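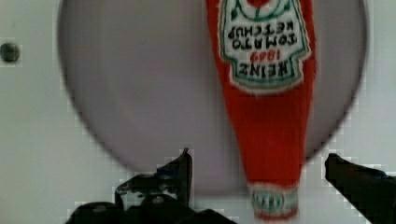
Knitted ketchup bottle, Heinz label and all, at the Nedard open day.

Nedard opened its building in Wukwood to visitors for one day in January. The firm buys in play food and small kitchenware, makes up sets from them and lends the sets to nurseries and children's wards. It has been on Tanabe Road for 10 years, and I had driven past many times without going in.

The door is at the side, next to the loading bay. Helge Solheim took our names and led us up to the second floor, past racks of gray boxes. There are 462 boxes on the shelves at present and each one has a paper list taped inside the lid. When a set comes back, someone checks it against the list, then everything goes off to be washed. Pieces that fail the check go in a bin by the stairs. On the day, that bin held mostly lids.

The kitchen sets are at the far end, by the windows.

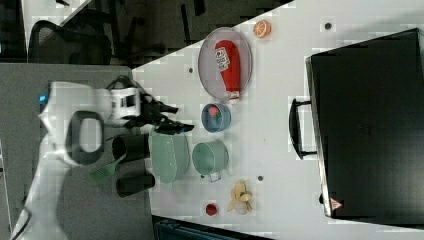
Glenys Dafis
Visit report, Jan 16, 2021

The kitchen table was what most of our group had come for. It has a white top and the things on it are a mix of toy food and ordinary kitchen pieces. I liked the strainer, a pale green one you can see light through, and the orange slice, which has its segments and pith done properly.

Gwawr Humphreys looks after these sets. She told us that soft food goes out more than hard food, and that the ketchup is asked for by name. The knit has fine ribs running down it and the label has a green border with 1869 in red. Two people in our group wanted to buy one, but Nedard does not sell.

We asked about sizes. The bowls are kept shallow so small children can see what they have put in them. Cups are a sore point - handles break, and a set of 19 cups bought from Atar last winter is down to seven.

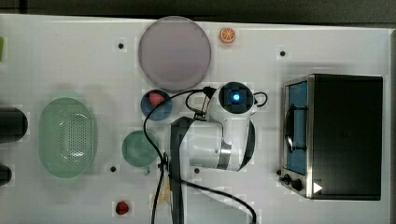 The kitchen table from above, toaster oven on the right.

The toaster oven has a steel front, a glass door and small black dials, and it is blue inside. Gwawr said that children go to the dials before the food. The colander has a grid of tiny holes in its flat bottom, and she said those take longer to clean than anything else in the box.

Tea was downstairs in the packing room. Parking is free behind the building but the turn is tight for anything longer than a car. Groups of up to eight can ask for a visit at the front desk, and Helge Solheim keeps the list.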